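Slip lead

A slip lead is a dog leash and collar made from a single length of rope or webbing. One end has a handle, the other runs through a ring to make a loop, and the loop goes over the dog's head. I've used them for years in the ring and out of it, so I'm writing this entry the way I'd explain it to somebody at the next grooming table.

Most of the ones I see come in two lengths. The short kind, for showing, is folded up in the hand most of the time. The long kind is for walking and field work, and mine is 74 inches from the end of the handle to the ring (I measured it on the kitchen floor, with a lot of help from the dog). Thickness matters more than people expect! A thin cord looks lovely on a smooth-coated hound but it can dig in if the dog pulls, and a fat rope disappears into a big ruff and takes the coat with it.

Materials

Cotton rope is soft and easy on the hands, though it stays damp forever after a rainy show. Nylon dries fast and comes in every color going. Leather is what I'd pick if I could only keep one - it needs oiling now and then, but it gets better every season. 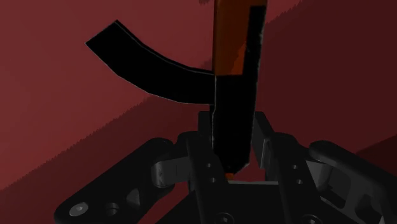
Two shades of red, with orange and black.

The stop

The little piece that slides along the loop is called the stop. Set it just behind the ears and the loop can't fall open when the dog backs up. Leather stops grip well when new and loosen with age. Rubber ones hold longer but can catch long hair, so I keep those for my short-coated dogs.

Local makers and names

Around Rudcombe you'll hear a slip lead called a "fang," after the Fang, a narrow braided model that Toltotum sold at the September show there. The first batch was 300 leads, and 200 of them were gone before lunch on the Thursday. Trelov makes a wider one with 2 stops, and I like it a lot for puppies.

Fitting and care

The loop should make the shape of a letter P as you face the dog, so it relaxes the moment the lead goes slack. Never leave one on a dog that's tied up or crated. Wash rope leads in a pillowcase on cold and hang them by the ring to dry.

See also: martingale collar, show lead, kennel lead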